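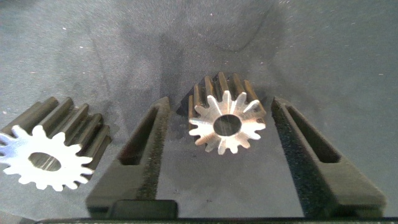
Figure 4. View from the wrist camera with the fingers either side of one spur gear; a second gear lies to the left.

4. The shared-workshop build

4.1 Setting and parts

The second build was carried out in the Promusby workshop, where bench space is let by the month and a bandsaw may start up without warning. We had a bench against the back wall, one mains socket, and the use of a vice whenever the model engineers were at tea. The arm was a second-hand Vernero with 524 mm of reach according to its manual, a document otherwise notable for its optimism. Its original gripper had been lost before we bought it, and the price reflected this less than we would have liked.

The task was taken over from the home build (Section 3) with one change of object. Printed blocks had served well enough on a kitchen table, but they are forgiving things to pick up, and a reviewer of the earlier report dated 3/5/18 pointed this out at some length. We therefore moved to metal spur gears with a through-bore. They are heavy for their size, they shine, and they have teeth all the way round, so the area available for gripping is mostly ridges. The members of the workshop owned a great many and were generous in lending them.

4.2 Fingers

The fingers went through several versions between January and the end of the project. The first were solid and smooth on the inside, and held a gear much as one holds a wet bar of soap. Version two had teeth of its own, on the theory that teeth might mesh with teeth. They did so when the angle was right and otherwise spat the gear across the bench. The final fingers are dark tapering wedges, each with a long slot through its upper part and a rough, speckled lining on the face that meets the object (Figure 4). The slot was suggested by Ross Purves as a way of letting the tip give a little under load. It also shortened the print, and we suspect this was the part he liked.

Narrow tips matter more than we had expected. Gears put down by hand end up close together, and a finger has to pass between them. In Figure 4 the left finger stands between the two gears, with little room wasted. Our earlier, blunter fingers pushed the neighbour along the bench and then closed on whatever was left.

4.3 Camera and light

The camera is fixed at the wrist and looks out along the fingers, so that both remain in view throughout an attempt. Mounting it overhead would have been easier to calibrate, but the only beam above our bench belongs to the dust extraction.

Light was the main nuisance. A gear face turned towards the camera can return a great deal of it, while the toothed body behind stays dark. Both conditions are present in Figure 4, where the face of the left gear is close to white and the ridges run back into shadow. Our detector, a small network trained with the Nastach toolkit, was at first inclined to vote for the brightest object available. We lowered the exposure, added images of badly lit gears to the training set, and began scoring candidates by their distance from the midline between the fingertips — a crude rule, but one that stopped the arm from chasing reflections.

A mottled grey surface was kept under the gears. It shows every speck of lint, and for some weeks the detector reported these as very small gears.

4.4 Trials

We ran 200 attempts with the final fingers. The arm lifted the intended gear and held it clear of the surface in 134 of them. Most of the remaining attempts failed on closing, when the gear rolled on its teeth and turned out of the grip; a smaller group were cases in which the planner, written by us in the Ritchie scripting language, declined to move at all and gave no reason. These have been counted as failures, although the gears came to no harm.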